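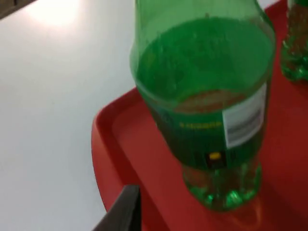

Wrist camera view, green bottle upright on the red tray.

Subject: Re: [cell-users] Lastach two-arm kit, wrist camera and gripper questions
Date: 28 Feb 2018
From: Notmont bench group

> We are looking at the Lastach kit for a tray loading and unloading cell at
> Marniddale. The quote came in at $3725 for the gripper and wrist camera
> package, arms not included. The parts are light, empty plastic bottles,
> some clear and some tinted. They can arrive standing or lying down.
>
> Before we sign, has anyone run it on anything translucent? The data sheet
> only shows painted blocks. Also, is the service plan worth paying for, and
> does the Pasaribu driver still need the patched firmware?

We have had the kit on loan since January, mounted on both arms of the bench cell. Replies in the order you asked.

Translucent parts. Usable, with work. The stock segmentation profile keys on surface color and treats anything it can see through as background. A green bottle on a red tray comes back brown in the middle, and the default profile splits it in two. We turned off the color term and kept the edge term, then trained the locator on the printed label and the molded ribs at the base. Both give strong edges under ordinary ceiling lights. The label is the better of the two for finding the roll angle of a bottle that is lying down, but only if it is facing the camera. When it is underneath you have the ribs and nothing else, and the roll estimate is not worth using.

Glare is a separate problem. A white matte table still throws back a bright patch when a light fixture is close to the mirror angle of the wrist camera. Auto exposure reacts to the patch and darkens the part you care about. Fix the exposure and set it with the arm at the approach pose. Setting it at the home pose gave us values that were wrong everywhere else.

Wrist camera focus. Fixed, and set for the fingertip plane. With a tall part standing up, the top is well inside the near limit and goes soft while the base stays sharp. If your detector depends on caps or rims, plan on an overhead or side camera for upright parts and keep the wrist camera for the last part of the move. The kit controller accepts a second camera stream, but the calibration wizard does not cover it. You have to supply the transform by hand.

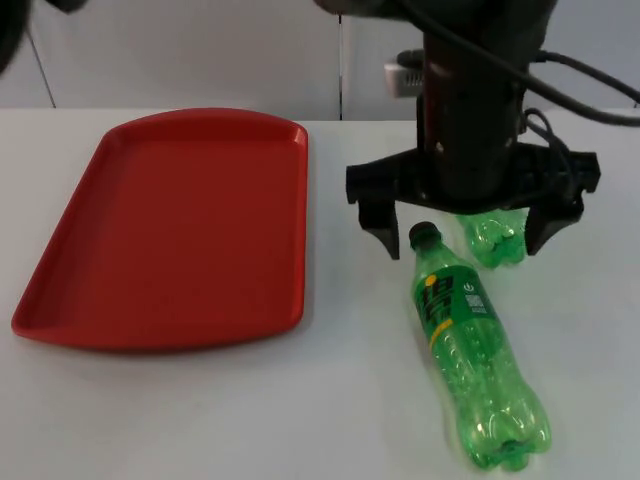

Gripper. Parallel jaw, flat tapered fingers, wide mounting plate. The plate is the part to watch. It sticks out past the fingers on both sides, so with two bottles close together on the table the clearance check has to include the plate and whatever is strapped to it. The collision model that ships with the kit stops at the fingers. We added a box for the plate and 22 mm of margin on the cable side. Grasps on the barrel of a lying bottle should be planned low, with the tips just off the table. Planned high, the tips close above the widest point and the bottle squirts out. The stock approach height is too high for this.

Grip force has a lower limit that is still enough to dent a thin-walled bottle. Use position mode with a stop width. Force mode may be fine for filled containers, which we have not tried.

Trays. The raised rim matters more than the manual suggests. A finger coming down beside a bottle near the edge can land on the rim, and the contact stop will report it as a grasp. Mask the rim in the planner or keep parts away from the edge.

Cables. Leave slack at the last joint. The supplied clips hold the coiled lead too close to the plate, and it drags at large wrist angles. We moved the top clip up to the column.

Service plan. It covers calibration visits and replacement fingers. It does not cover the camera or its cable, and the cable is the only thing we have had to replace. For a single cell I would skip it and ask for spare cables on the purchase order.

Pasaribu driver. The patched firmware is still required if both arms share one controller. With one controller per arm the stock firmware runs. The symptom on stock firmware with a shared controller is a stale gripper width on the second arm, with no error raised, so log the width and compare it with the command before you trust any grasp result.

I can post the exposure settings and the modified collision file to the list archive. The locator weights stay here until the loan agreement is sorted out. If you can get Lastach to quote the gripper without the camera, please post the number.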